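Forum > Simulation > Grippers and End Effectors

Parallel gripper or three-finger for a long tool?

Gisela Quezada
Trying out grippers in sim on a Franka arm. The object is a long shaft, square in section, with a gold threaded connector at one end. I gave each gripper 30 tries. Is the parallel one worth keeping?
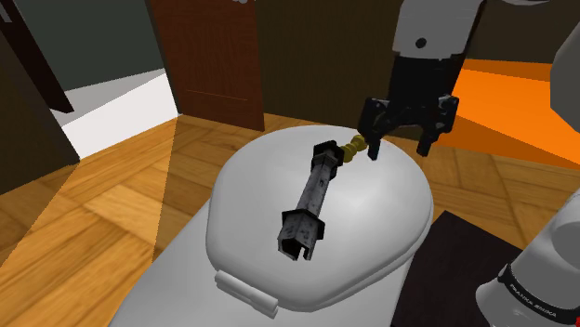

Doltton, August - Same toilet lid for both grippers, before anyone suggests a table. My career is going fine.

Emerson Macedo
Keep it, but grab the shaft. Threads are lumpy and a domed lid forgives nothing - check your contact friction first.

Plender
three finger. always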